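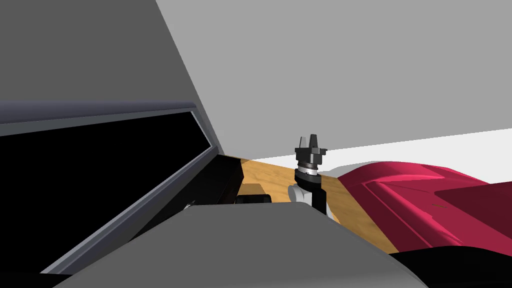 Back in the shed after tea, and I got the whole kitchen running in the sim before I'd even finished my second cup. I've been putting this off since March because every time I load the full room the old laptop wheezes like a kettle, but Thabiso lent me his graphics card (on the strict understanding that it comes home in one piece) and what a difference! I parked the view low down behind the arm and just sat there grinning for a bit. The fingers point straight up at rest now, with the plain grey wall and a white strip behind them, and that big red lump on the right finally has some shape to it. Its old mesh was so rough you could have cut yourself on it. The little black block is on the bench too, though from down there it's half tucked behind the grey bulk of the arm, so I'll need a higher view before I try any picking up. Must remember to save that as its own preset and not overwrite the good one again.

So, the list for tonight was: fix the wrist limits, get Drarkance (my name for the control program, don't ask, it was late) talking to the sim at a decent rate, and work out why the fingers wouldn't open evenly. I got through most of it. The wrist limits were my own silly fault. I'd typed them in degrees and the file wants radians, so the poor thing thought it could spin all day. Fixed in two minutes after an hour of looking everywhere else.

The rate took longer. I was hoping for 60 updates a second and it kept sagging whenever the gripper got near the bench. Dagný reckoned over the phone that it was the collision shapes, and she was right, as she usually is about anything with triangles in it. The red thing alone had 3859 of them. I chopped it down to under 3000 and then swapped in a few plain boxes for the collision side of it and left the pretty version for looking at. Much happier. She also told me off for keeping everything in one enormous file, and fair enough, I'll split it up on the weekend if the gutters don't need doing first.

Then a long break because the dog wanted out, and then wanted in, and then the neighbour came round about the fence.

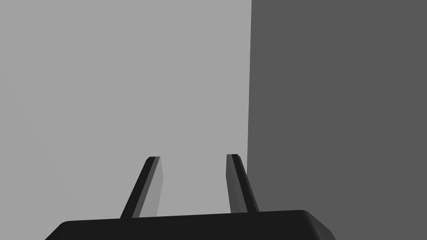 The finger business was what I really wanted to get sorted, because I can't order the real ones cut from Pickering until I trust the numbers. The left finger has been lagging the right one for ages, and I'd convinced myself it was the Hultton servo settings I'd copied over, but it was a sign flipped on one of the joints and a bit of offset I'd added weeks ago to cover it up. Took both out, reloaded, and switched to the wrist view to check. Tips sitting at very nearly the same height, a nice wide gap between them, and nothing in it but plain light grey. I know it's only two bars on a black block but I was chuffed! There's a smidge of difference at the tips, the right one looks the tiniest bit higher, and I can't decide if that's real or just the angle. I'll measure it tomorrow with the joint readouts and stop squinting.

I also had a go at a close command, just the one, at slow speed, and the numbers in the log looked right on both sides. Didn't try grabbing anything. I've learned my lesson about trying one more thing at eleven at night.

Still to do: the higher view for picking up, the contact settings on the fingertips (the rubber pads need some friction or everything will slide out like soap), and write back to the fellow at Grelari about the bearing I want for the base. He's quoted me for a colour I didn't ask for and I couldn't care less what colour it is, it goes under a cover. Thabiso wants to come over and see it all moving, which means I'd better clear a chair.

Backed everything up to the spare drive. Heater off, shed locked. My feet are freezing.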